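Thread on how the new state rules treat herbal practitioners. I read all 31 pages so you can skip most of them.

1/ Registration is voluntary, but the title "registered herbalist" is protected from March. Using it without being listed is a civil offense.

2/ Section 16 covers records. Client notes must be kept, including any prescription drugs the client reports taking. 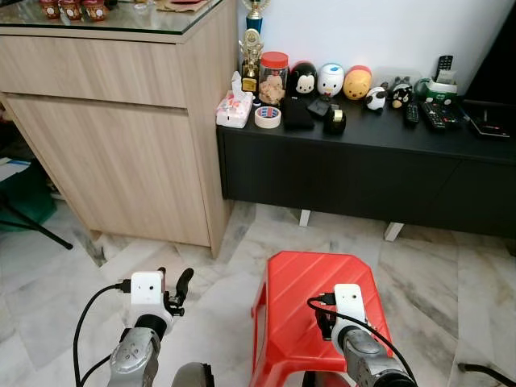 3/ Section 20 covers complaints. They go to the health department first, then to a hearing officer. No appeal route is given. Hashini Ekanayake raised this in her written comment and got no reply.

4/ Acupuncture is excluded. It stays under the older licensing act.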